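# Liltness adds scalloped glass plates to its table line

FLOMPORT, December -- Liltness will begin selling a set of scalloped glass plates this month, in amber and green, both with a gold rim.

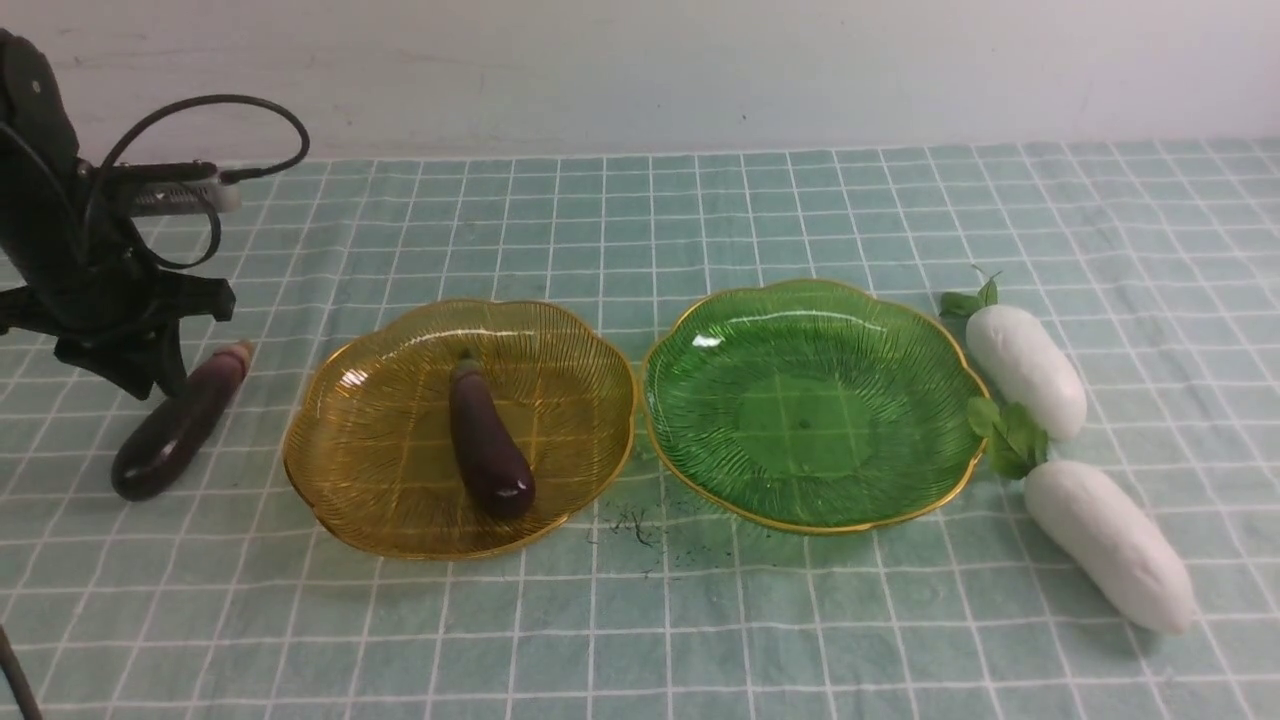
The plates join the company's Londura table line and will be sold in boxes of 4. Stores in Flomport get them first, with online orders opening a week later. The first run is 3,000 boxes.

"People kept asking us for a plate that looks good with plain vegetables on it," said Mirjam Dijkstra, who runs the Londura line. "An eggplant on amber glass is hard to beat. The green one I use for lemons."

Fine ridges run out from the center of each plate to a wavy edge. The glass is see-through, so a checked or printed cloth shows faintly underneath -- Dijkstra suggests a pale one. Hand washing is advised to protect the gold.

Değirmenci, the kitchen store on the harbor, will show the full line, along with table linens, through the end of the month. The first 50 customers there will get a free cotton cloth with each box.

Stores that wish to stock the plates can write to the Liltness sales office in Flomport.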